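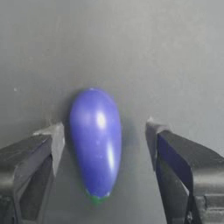
How a School Robotics Club Teaches a Robot Arm to Pick Things Up

Picking up a toy is easy for you. You look at it, reach out, and close your hand. You learned to do it as a baby, and you practiced a lot. A robot arm has to practice too.

The robotics club at Prostodthorpe School meets at 3:30 in the afternoon. Its project this year is called Biltedano. The goal is to get a robot arm to pick up small things from a table and put them in a bowl.

The arm doesn't have a hand like yours. It has a gripper with two fingers that open and close. A small camera rides along near the gripper and takes pictures as the arm moves.

At first, a student moves the arm. The student steers it over a toy, lowers it, and closes the fingers. The computer saves the pictures and the moves together. One try like this is called a demonstration.
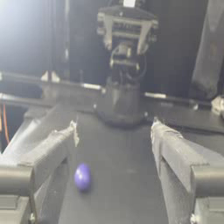
A ball can be a hard thing to grab. If one finger touches it too soon, it may roll away. The arm has to stop with the ball between both fingers before it closes them.

The club started with 250 demonstrations, and the arm still missed often. By March the students had saved 578. They put the toy in a new place each time, so the computer would not learn just one spot.

Next, the computer looks for patterns in all those tries. This is called training. When training is done, the arm tries by itself and the students write down each hit and miss.

Words to know

Gripper: the part of a robot that holds things.
Demonstration: one try that a person does to show the robot how.
Training: when a computer learns from many tries.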